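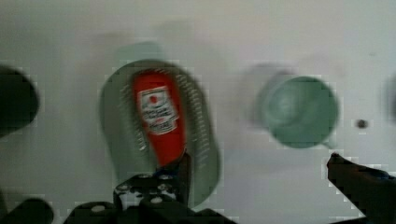

Photo: Ritu Rathore

Ketchup belongs on the table, in its own bottle, and I'm tired of being made to feel common for thinking so.

I've been to two lunches this month where the sauce came round in a tiny dish with a tiny spoon. At the second one (lovely people, lovely chips) I asked if there was any more and the host went off to the kitchen to decant me another thimbleful, and then stood there while I used it. I'm a grown woman. I'd have been so much happier with the bottle by my elbow!

My own rule is simple. The red bottle comes out of the cupboard and goes straight into a green bowl, and the bowl goes in the middle of the table. It lies down in there quite comfortably. You can pass the whole lot along in one go, and if the lid has gone crusty, as lids do, the crust ends up on something I can wash. My mother did the same with the vinegar, only she used a saucer.

And yes, I like how it looks. Tomato red against a soft green is as cheerful a thing as you'll get on a pale table, and the green cup next to it helps. I once spent 14 pounds on a sauce caddy from Gilis, with little compartments, and it made my kitchen look like a motorway café. It went to the charity shop in December. The bowl had been sitting in the cupboard the whole time.

People say bottles on the table are a slippery slope - first the ketchup, then the milk carton, then everybody eating out of the pan. I'd be fine with the milk carton, to be fair. I draw the line at the pan. But I do think we've picked up some odd ideas about what counts as laying a table properly, and most of them mean more washing up for whoever cooked. A dish for the sauce, a dish for the mustard, a jug for the milk, four spoons. Who's that for?

My sister-in-law disagrees with every word of this and decants the lot. She has over 50 of those little dishes, collected on holidays mostly, and they're pretty, I'll give her that. She also has a dishwasher. I've got a sink and a husband who thinks soaking is a kind of washing.

So if you come to mine, you'll get your chips on a plate and the sauce in its bottle, lying in its bowl, and you can have as much as you like without asking. Give it a shake first, please. The watery bit always comes out on whoever's in the biggest hurry, and I've only got the one decent tablecloth.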